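**Gemow, 26. November 2021.** Die Stadtbibliothek Gemow erweitert zum Jahreswechsel ihren Bestand um 2.000 Medien. Der Schwerpunkt liegt auf Sachbüchern zu Technik und Naturkunde. Die Ausleihfrist für Neuerscheinungen beträgt künftig 15 Tage.
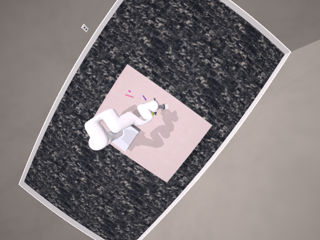

*Weißer Roboterarm über rosafarbener Arbeitsfläche (Computergrafik)*

Die Zweigstelle Weslow erhält 166 Titel aus dem neuen Bestand. Vormerkungen nehmen beide Häuser ab sofort entgegen. Die Benutzungsordnung vom Juni gilt im Übrigen fort.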